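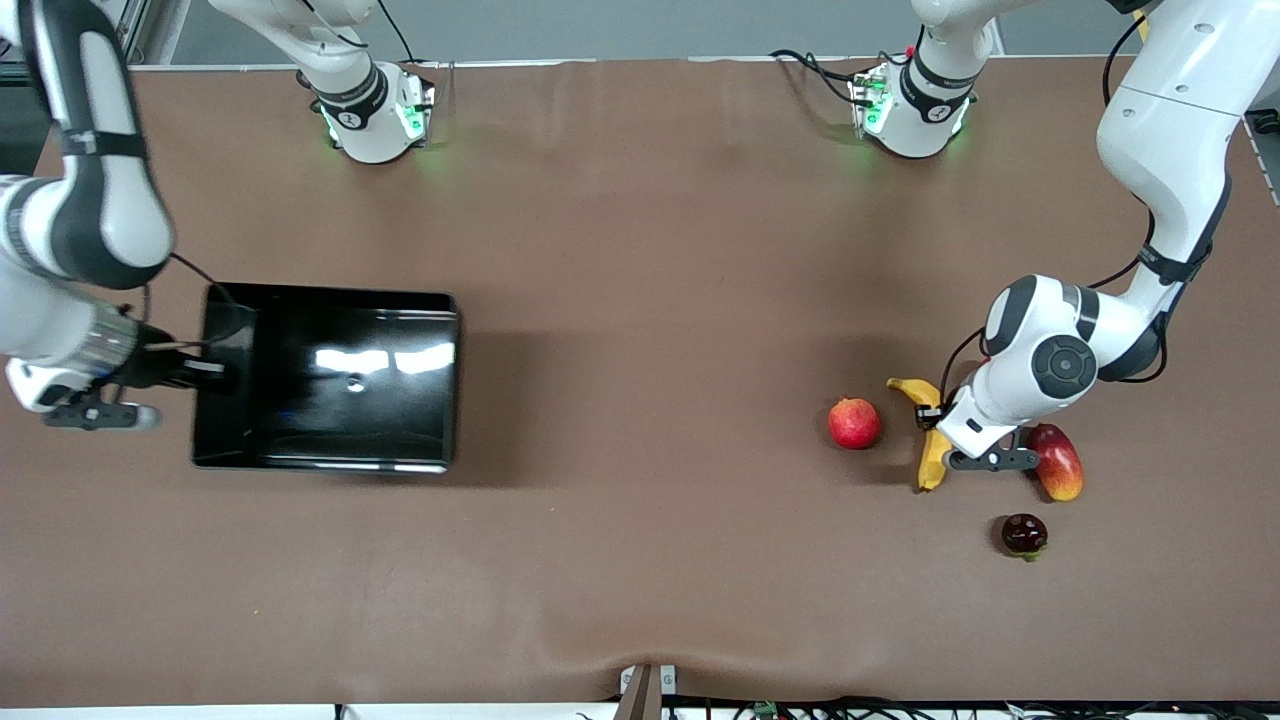
Lok-yiu Tseng
Contributing Writer, Workshop Life
2023-01-23

The banana is the hard one. I would have put my money on the plum, which is small and shiny and rolls if you breathe on it, but Yee-man Chiu shook her head when I said so and slid the fruit toward me across the table. "Pick it up with two fingers," she told me. "Now pick it up with two fingers and don't bend your wrist."

I couldn't do it without squashing it. I tried the middle, then the end near the stem, then tried to roll it onto its back, and by then she was laughing and I was hooked.

I had come to the Atasari workshop in Unthorpe to write a short item on people who build furniture in other people's garages. I never wrote it. I walked past the table saws and the rack of half-glued chairs and found a pair of white robot arms leaning in over a brown-covered table, one at each side, with a black tray and a pile of fruit between them. That was in October. I've been back more often than my editor knows.

The project is called Gutness. It started as a joke about Yee-man's stomach growling through a late soldering session, and then it was on the sign-up sheet and it was too late to change it. The goal fits in one sentence: put the fruit on the table any old way, and have the arms put it in the tray without hurting it. An apple, a banana, a mango, a plum. She can say it in one breath. Getting there has taken 62 evenings so far, and she has them all in a spiral notebook with coffee rings on the cover.

I love that notebook. Most of the entries are one line. "Wrist cable snagged AGAIN." "Left arm thinks mango is table." "Good night. No bruises." One whole page has nothing on it but the word TRAY, underlined until the pen went through.

The tray gave her a lot of grief, and you can see why once you stand over it. It's glossy black, and the lights overhead lie across the inside of it in bright white patches. We look at that and see a shiny tray. Her software looked at it and saw all kinds of things – holes, edges, on one memorable evening a second plum. She could have swapped it for a dull one in five minutes, and plenty of people at Atasari told her to. She kept it because kitchens are full of shiny things, and she didn't want to build something that only worked in a room with nothing shiny in it. I thought that was stubborn at the time. I've come around completely.

The division of labor is simple, at least on paper. One arm stays by the tray and the other goes into the fruit. The early plan had both arms doing everything, whichever was closer, and Yee-man spent weeks on the rules for who gets to go first when they both want the same apple. She calls this the doorway problem, as in two polite people at a doorway, except that here neither one is polite and they both weigh more than you'd like. In the end she gave each arm its own side and let them meet only at the tray. A good chunk of the code went in the trash that night. What's left comes to 2000 lines, and she is prouder of the ones she deleted.

Then there's the table covering. I asked about it because it looked like the least interesting thing in the building, and I got twenty happy minutes. Bare tabletop was too slick and too bright. Fruit skidded when a finger nudged it, and it bounced light everywhere. A matte covering fixed both, and brought a new headache: it wrinkles. Each wrinkle throws a faint shadow, and a faint shadow next to a dark plum is a wonderful way to confuse a machine. She irons it sometimes. Mostly she has taught the software to put up with it, and she has taught herself to stop smoothing it down with her palm every time she walks by, which she says was harder.

Shared workshops are made for this kind of build. I've written about plenty of home projects, and the ones done alone in a basement tend to stall at the same spot, where the next problem belongs to a trade the builder doesn't have. At Atasari you carry your problem ten steps and set it down in front of a welder. The cable trouble got solved that way. A loose black cable on a moving arm wants to be caught by something, and Yee-man had been taping hers down tight. A guy who restores accordions wandered over, watched the elbow fold and unfold a few times, and told her to leave more slack, not less. Let it loop. She pulled the tape off and the snags in the notebook get a lot rarer from there.

The front of the table is a less polished story. Cables run along under the edge in a black tangle, with a small green circuit board in among them, and every week she swears this is the week it all goes into a proper box. The box has been bought. It came from Kordestani, the hardware store two blocks over, and it is currently holding screws.

If you're thinking of trying something like this, Yee-man's first piece of advice is to begin with one arm. Her second is to begin with one fruit, and make it an apple. It's round, it's firm, and it looks pretty much the same from any side. She ran the apple 200 times before she let herself buy a banana. By then she could tell from the sound of the gripper closing whether the grip was any good, and she'd learned to leave it alone while it worked, hands in her pockets, even when it was clearly about to miss. You learn more from the miss, she says, if you let it finish.

Her third is to use real fruit. She tried plastic for a while and it was fine until it wasn't. Plastic doesn't get soft. It doesn't have a heavy end. A real mango changes from one evening to the next, and the grip that was perfect on Tuesday leaves a dent by the end of the week. (The dented ones get eaten. There's a knife and a stack of paper plates by the sink, and I can report that a robot-handled mango tastes terrific.)

I asked her, on my last visit, when Gutness would be finished, and she gave me the look that people in workshops give you for that. There is a list taped to the wall with 4 things on it. Squeeze sensing is at the top. Then fruit that's touching other fruit, then fruit that's stacked, and at the bottom, in different ink, "grapes???"

It was late and the saws had gone quiet. She lined up the next run with the tray empty and the fruit bunched together on the right side of the table, and the left arm came down with its dark fingers between the banana and the mango, so low over the covering that I caught myself leaning in. Yee-man had her hands in her pockets. I put mine in my pockets too.

Atasari opens its doors to visitors one evening a week. Bring your own fruit if you want to see it tried. She'd like to meet a pear.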